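November, bench 2, Wirulau rainwater tank

Second week of the conductivity log. Probe recalibrated at 9 a.m. against the Virko standard, then left in the tank outlet. Reading settled at 1,454 after the overnight rain. Last dry-spell value was 1,763, so dilution is the likely cause -- not drift.

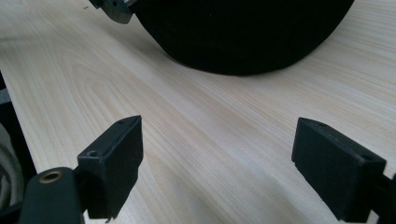 Eyerusalem Admasu disagrees: the drop came before the rain reached the gauge, and the Mamo logger clock should be checked first. Noted. Will compare timestamps tonight.

Took a grab sample from the lower tap, some 800 mL, filtered, split between two bottles. One goes to Wotance for chloride.

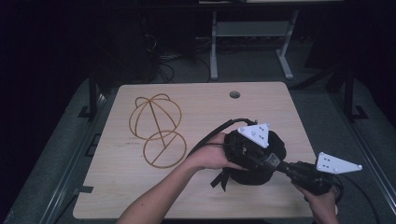
The other bottle stays in the fridge until the clock question is settled. If the offset is under an hour, keep the series as is.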